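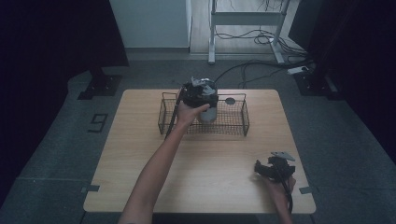 Isabelle Perron has run the repair counter at Hepburn, a secondhand housewares store in Tuston, for eight years. Before that she fixed commercial coffee machines. She says the work is much the same, except that the customers are less angry.

The counter takes in small things: lamps, toasters, kitchen scales, fans, clocks. Repairs start at 8 dollars, and most people pay less than 20. Perron turns down anything with a sealed battery and anything that heats oil.

"Lamps are the easy ones," she said. "It's the switch or the cord or the socket. If I can't find it in ten minutes, somebody has been in there before me."

Her busiest month is January. People get new things over the holidays, look at the old ones, and decide they liked the old ones better. On 1 January 2024 the store was closed, and she came in the next morning to find four bags left at the back door, with no names on any of them. One held a mantel clock in pieces. She still has it.

The counter began as a shelf and a stool. The owner, Kiyoshi Nishimura, bought the store when it was mostly furniture and had no plan to fix anything.

"I was paying to have broken things hauled away," Nishimura said. "It cost me 2000 dollars the first year. Isabelle came in to buy a bookcase and told me half of what was in the dumpster worked."

He offered her two mornings a week. She now works five days and logs every job in a paper notebook, with the fault and the part used. Last year's notebook has 600 entries. Toasters were the largest group, followed by lamps.

Not everything goes back to its owner in working order. Perron puts her failures at one in six, and she doesn't charge for those. The usual cause is a part that can't be bought. She keeps dead machines for spares in the old bakery building on Flodum Road, where Nishimura rents a room.

"I have 99 knobs over there," she said. "I counted them when we moved. I have never once had the right knob."

Asked what people could do at home, she gave a short list. Empty the crumb tray. Don't wrap the cord tightly around the base. Unplug a fan before cleaning it, and let the motor dry if it gets damp. She would like people to hold on to the manual too, though she admits she throws out her own.

Nishimura wants to add a second stool and an evening class this spring. Perron has agreed to the stool. She is less sure about the class.

"I talk all day already," she said. "He can teach it. He's gotten pretty good with plugs."

The repair counter is open from nine to two. Bring the cord, even if you think the cord is fine.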